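**Skikix hand-held gripper pair (Gimau)**
Reviewed January 2018, bought with our own money

We needed a way to record people handling materials with both hands so the recordings could be used later to train a pair of arms. The arms themselves were already in the plan. What we had left out of the plan was everything in front of them: the grippers people hold, the markers, the cameras, the power, the boxes to carry it all in. This review covers the hand-held grippers and what they ended up costing us once the rest was added.

## What we bought

The Skikix is sold as a pair. We paid $771 for ours through Gashaw, the reseller, with shipping included. Gimau does sell direct, but the lead time quoted was longer and we wanted an invoice with our purchase order number on it, which the Gimau web store could not produce at the time.

In the box you get a left and a right gripper, a white marker cube for each, the mounting screws, a hex key and one sheet of paper that passes for a manual. You do not get cameras, spare cubes or a carrying case. The product page is clear about the cameras. It is less clear about the spares, and I would have added a set to the first order if I had noticed.

Assembly is simple. The cube goes on the base of the gripper and is held with small screws. Ours took one evening, most of it spent on checking that each cube was on the correct hand and turned the correct way. Gimau marks this on the sheet with a drawing that is too small. If you get it wrong the tracking will still run and will give you bad numbers, so check it twice.

## In use

You hold one gripper in each hand and squeeze to close the jaws. They open again with a spring. The squeeze is light at the start of the travel and stiffer toward the end, and after a few minutes you stop thinking about it. The jaws are narrow enough to pick up thin material from a flat floor if one edge is already raised. If the material is lying completely flat, expect a few tries.

Sheet goods were our main test. They are what we care about, and they are harder on this type of tool than blocks and cups. A sheet bends between the hands, and each hand has to follow what the other one does. If either grip is weak the sheet turns in the jaws and the recording is useless.
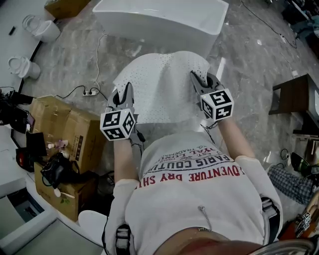
*Two-handed work on a perforated sheet, one marker cube at the base of each gripper.*

The Skikix did well at this. The dark jaw faces hold thin sheet near an edge without much force. Turning in the jaws was a problem only when people grabbed too close to a corner, and that is a matter of training. We added a line to our instructions about taking a full bite of material and the failure rate went down.

Working low is the weak point. Much of our handling starts at floor level, and the operator has to bend or kneel with both arms out. The grippers are not heavy, but they put the weight ahead of the wrist. Two of our operators asked for a break sooner than we had scheduled it. We now keep floor tasks short and mix them with bench tasks. If your work is all at bench height you will probably not notice.

The cable is the other complaint. It leaves the gripper and has to go somewhere, and down along the forearm is the best place we found. Left alone it moves around and catches on things. A strip of soft hook-and-loop tape at the elbow fixes it. That tape should be in the box at this price.

## The marker cubes

The cubes are white with black square patterns on the faces. A camera that can see a face of the cube can work out where the gripper is and which way it points. This part works as promised as long as the cube is in view and lit evenly.

Two things matter for planning.

First, glossy surfaces nearby do not bother the cubes much, but direct light on the faces does. We tested in a space with a hard, pale floor and shiny fixtures and had less trouble than I had feared. Later, in our own shop at Skavcombe, a single window in the afternoon gave us more dropouts than all of that. We bought a blind. It went on the robotics budget, and it was cheap, but it was one more item that was not on the list.

Second, cubes wear. The print scuffs at the corners when a gripper is put down on concrete, and everyone puts it down on concrete. After 11 weeks one of ours had a corner bad enough that we replaced it. Plan on spares from the beginning and keep them together in one box. We also printed our own as a stopgap. They were usable, but our printer's black was slightly shiny and the tracking was worse at some angles. The factory cubes are a flat black and I would stay with them.

## What it costs once it is working

The price of the pair was the smallest surprise. I am listing what we had to buy or find around it, in the order we found out:

- **Cameras.** You need at least one with a clear view of both hands. We wanted a head-level view, so there was a mount to buy too.
- **A harness.** Whatever you put on the operator has to stay put when that person leans forward. The first one we bought slid up toward the neck. The second had better buckles and cost twice as much.
- **Power.** Everything seems to want its own outlet. Buy long power strips with heavy bases, and something to cover the cords where people walk. We did not budget for cord covers at all.
- **Screens.** A small one next to the operator saves a lot of wasted recording. We used an old tablet and it was fine.
- **Storage.** Each recording is large. We filled the first drive well before I had expected to.
- **Cases.** Cardboard works for a while. If the kit travels, buy a hard case with cut foam.
- **Material.** Sheets crease and get nicked. We treat them as a consumable now, with their own line.

Added together, those items came to more than double what we paid for the grippers. None of it is Gimau's fault. I mention it for anyone writing a request that says "grippers, $771" and nothing else. That request will be approved quickly and you will be back with another one a month later.

The largest cost is still time. A person has to do the task, and another person has to watch the screen, reset the material and write down what went wrong. We tried it with one person doing both jobs. It saved no money, as the bad recordings were not caught until later. Budget for 2 people per session.

## One pair or more?

We started with one pair and that was right for the first stage. You will change your mind about the mount, the camera height and the task list, and it is easier to do that with one set. Once the routine is settled, a second pair is worth having so the next operator can be getting ready while the first is finishing. It also covers you when something breaks.

Something did break. A return spring in the left gripper let go in our third month. Gashaw handled the claim and the part arrived 13 days later. The swap itself was easy – one cover, one screw, one spring – but for those 13 days we recorded nothing with two hands. The arms were due in July and we had set aside more slack than we needed, so it did no harm to the schedule. With a tighter plan it would have. I would ask Gashaw to put a spare spring for each side in the first shipment. They did that for our second order without charge.

## Support and paperwork

Gimau answers email, usually within a couple of working days, and the people who answer know the product. The downloads page has the drawings for the cube mount, and those were accurate when we made an adapter plate from them. There is no published calibration procedure. We were sent one as a text file after asking, and it was good. It should be on the website.

The warranty is one year and covers the springs and the cable. It does not cover cubes or jaw faces, both of which are treated as wear parts. Jaw faces are sold in sets and we have not needed any yet.

## Good points

- Comfortable squeeze, easy for new operators to learn
- Holds thin, flexible sheet well with a full bite
- Tracking is steady in even light
- Simple to open up and repair

## Bad points

- No spare cubes, springs or cable tape in the box
- Tiring for long jobs at floor level
- Poor printed instructions, and the useful ones have to be requested
- Corners of the cubes scuff easily

## Who should buy it

If you are planning for two-armed handling of soft or bendy material, the Skikix is a reasonable first purchase and I would buy it again. If your task needs only one hand, the pair is more than you need, and at the time of writing Gimau does not sell them singly. If you already have tracking hardware from another supplier, get the mount drawings before ordering and check that your markers will fit on the base.

For our next budget we have put down a second pair, a full set of spare cubes, two springs per side and a proper case. We left the tablet as it is.

**Rating: 4 out of 5.** One point off for the missing spares and the instruction sheet.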